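September, after supper

I meant to write last night and fell asleep with my glasses on, so tonight you get two days' worth, poor old diary. The big thing is that I have finally started on Mother's recipe cards, the ones that have sat in the hall closet at Lundine since we moved. Almost 400 of them, Ruthie guessed when she lifted the tin, and I believe it, having carried it up the stairs myself.

I did the soups first. I thought soups would be easy and restful, and instead I sat there an hour over one card for barley soup that says "the usual amount" for everything but the salt. The usual amount! She knew what she meant, and I suppose I did too at age ten, standing on the stool. I wrote it out fresh the way I make it now and then felt so guilty that I clipped the old card behind the new one. I'll have to do that with all of them, I can see that already, and the tin won't close.

The rain kept up until three or so. I had the window open a crack anyway for the smell of it, and the radio on low, and I made the plum cake from the Kustden card with the good butter. It wanted 15 more minutes than it says. Mother's oven ran hot, I'd forgotten that completely until I was standing there with the toothpick (the time she scorched Uncle Paul's birthday cake and iced right over it!).
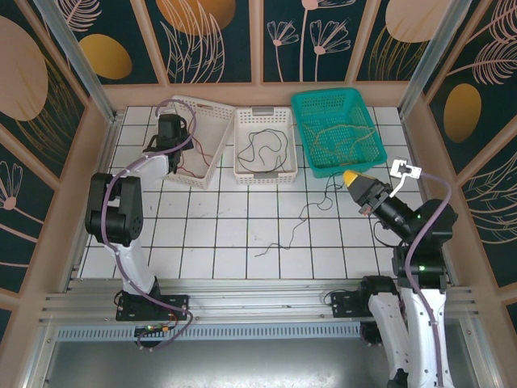 Hanna Hrytsenko wrote back this morning that I mustn't go tidying up the spelling, because her own grandmother's cards were typed over by a helpful cousin and all the life went out of them. She would sooner puzzle over a smudge for a week, she said, and she wants the dumpling one copied exactly, mistakes and all, if I come across it.

Well, I have been tidying the spelling. Only in the soups. I'll put "brocoli" back tomorrow, and "simer," which I always liked.

Breads next, and I'm a little afraid of the breads, there are so many and half are in pencil. Need yeast, index cards, a new pen. Call Ruthie about the pan.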